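Torau Cell Practice
@torau_cell_practice
Sat 18 June

1/ Notes on good practice for small collaborative arm cells on a bench, the sort used for handling trials. I wrote the first version for Testico in November and have been correcting it ever since. Posting the current version in parts. Corrections welcome.

2/ Scope: one arm, one parallel gripper, one table, light objects, one trained operator. Anything with a blade, a heated tool or a payload near the rated limit needs its own risk assessment and falls outside these notes.

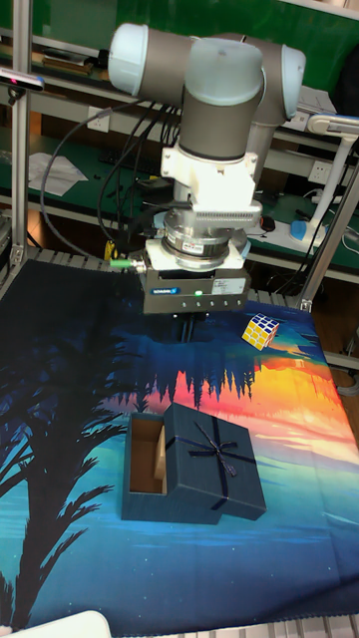
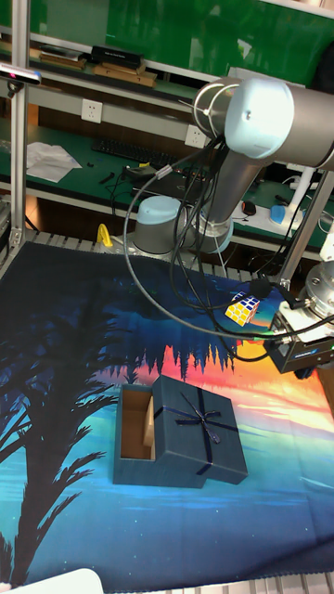

Cube and gift box on the printed mat.

3/ Start with the documents. ISO 10218 covers industrial robots and their integration. ISO/TS 15066 deals with collaborative operation, including contact limits. ISO 12100 gives the general method for risk assessment. Check which edition you are holding before you quote a clause from it.

4/ A collaborative arm is a component. The assessment is done on the application: arm, gripper, fingers, objects, table, and the person reaching in. Change the fingers and you have changed the application. Reopen the assessment and record who did so.

5/ Fingers get missed more than anything else. Arm makers publish a lot about the arm. Finger edges are usually made in-house and nobody has a sheet for them. Radius the edges, note the radius, and keep a drawing with the cell file.

6/ Speed. We cap the tool at 500 mm/s in automatic for this class of cell and 60 mm/s for the final approach to the object. These are our house limits. They are not taken from any standard and should not be cited as if they were. Yours should come from your own assessment.

7/ Cables. Move every joint through its working range at low speed with one person watching only the cables. Look for snagging, tight bends at the wrist, and loops that drop into the work area. Check the clamps by hand afterwards, with the arm stopped.

8/ Repeat the cable check whenever a new pose is taught outside the old range. Ljubica Trajkovski added this line after we lost a connector on a wrist rotation that had never been part of the original programme. The log entry for it is number 724 and it is one line long, so I can't tell you much more.

9/ Work surface. Fix its position against a datum on the table and write the datum down. If the surface can slide, check it at the start of each shift. A patterned surface is fine for handling trials as long as the pattern is recorded with the results. Vision results from a plain surface do not carry over to a patterned one.

10/ Objects. Each has an entry: name, mass, dimensions, condition. For anything with a separate lid, record the start state of the lid too. "Box" is not an adequate start state. "Box, lid partly off" is better. A measured offset is better still.

11/ Worn objects are replaced between runs and never during one. Crushed card changes the grip width, and the numbers before and after the swap are no longer one set.

12/ Stops. Test the emergency stop and the protective stop separately, at the start of the day, with the arm moving slowly. Log both. A status light on a tool tells you what its manual says it tells you and no more. Don't use one as evidence that it is safe to reach in.

13/ Reaching in. Stop the arm, confirm on the pendant, then reach. Drita Vlachou wants a physical key for this and I have come round to her view for any cell used by more than one team. Lazarević still runs pendant only. We have agreed to differ until the next review.

14/ Logging. Minimum fields: operator, programme version, finger set, surface, object list, speed cap, stop test result. Our log had 1,532 entries at the last export. The field most often blank was finger set. See post 5.

15/ Retention: keep the log as long as you keep the data it describes. If the data goes to another site, the log goes with it. Clullimside received a set from us without one and rightly sent it back.

16/ Still open: how to word the rule on two people at one table. Zlatko Nikolovski's draft says one operator holds the pendant and the other stays outside a marked line. I think the line needs a stated distance. Comments on that one by reply, please.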